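Group 4 project report: Where do the leftovers go? Food waste in shared student kitchens, Kalcombe Hall

Jarmila Slanina, Radomír Bednárik, Natalina Dal Bello
Module tutor: Trinh Ông

1. What we set out to do

Kalcombe is self-catered, 14 kitchens over four floors. Everyone moans about the bins. We wanted to know how much food gets thrown out, what kind, and if a cheap change (labels on shelves, one "eat me first" box per fridge) makes any difference. Original plan was all the kitchens. Got permission for all of them, only managed seven properly, see section 5.

Started in September, right after move-in, so the first fortnight is a bit odd. People arrive with a boot full of shopping from home and don't know what they've got.

2. Method

Each kitchen got a food caddy with a lid and a sheet on the wall. Caddies weighed every Monday evening on the luggage scale Radomír had. Then sorted on newspaper into bread, fruit and veg, cooked food, dairy, and other. Gloves on. Tea bags went in other, which we later regreted because they are heavy when wet and there are a lot of them.

First half of the project: no changes, just weighing. Second half: shelf labels and the box went in. We also gave out a short questionnaire under doors. Response was okay for the top floors, poor for the ground floor.

We did look at using an app for the logging (Wotisico, the free version) but you needed an account for each kitchen and it kept signing us out. Went back to paper after one week.

3. Results

Total before the change: 913 (all weights in this report are per 100 residents, in grams per day, worked out by Natalina). First week of labels: 628. Last week: 511. So it kept going down, slower at the end.

By type, fruit and veg was the biggest pile in every kitchen, both halves. Bread second. Cooked food was less than we guessed, mostly rice and pasta. Salad bags were the worst single thing, often thrown out unopened or with one handful gone. Herbs in pots also. Onions and carrots hardly ever turned up.

Bread dropped most after the change. We think that is the freezer note, which said you can toast slices straight from frozen. Several people wrote on the questionnaire that they didn't know.

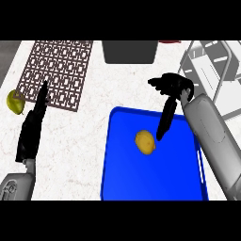
Does whole citrus keep better in the fridge than on the side?
In the fridge, by a long way: a few weeks in the drawer compared to about one week out on the counter, less if the kitchen is warm.

That went on the shelf labels in the end, along with tomatoes (out until ripe), potatoes (dark cupboard, not next to the onions) and opened jars. Bořivoj Kratochvíl from the halls office checked the wording and made us take out a line on reheating rice, he wanted it to match the safety leaflet they already give out. Fair enough.

4. The box

Mixed. Upstairs it worked, stuff went in and was gone by next day. On the first floor it turned into a second bin, half a tub of hummus sat there until we took it out ourselves. Two kitchens moved theirs to the back of the fridge where it was no use at all. If doing it again, clear box, front of middle shelf, name of the floor on it and nothing else.

Cost of boxes and labels was low, caddies were lent by Klinhom.

5. Problems

No control kitchens. Should of kept two without labels and didn't, so we can't say the drop wasn't just people settling in and learning to shop. This is the main weakness.
Some people knew we were weighing and used the corridor bin instead. Can't tell how many.
Luggage scale is not accurate for light loads.
Reading week, two Mondays missing on the second floor.

6. Next steps

Repeat in spring with controls. Ask Trinh about borrowing a proper scale from the lab. Questionnaire and weekly sheets are in the appendix, kitchen 9 sheet is missing the last row.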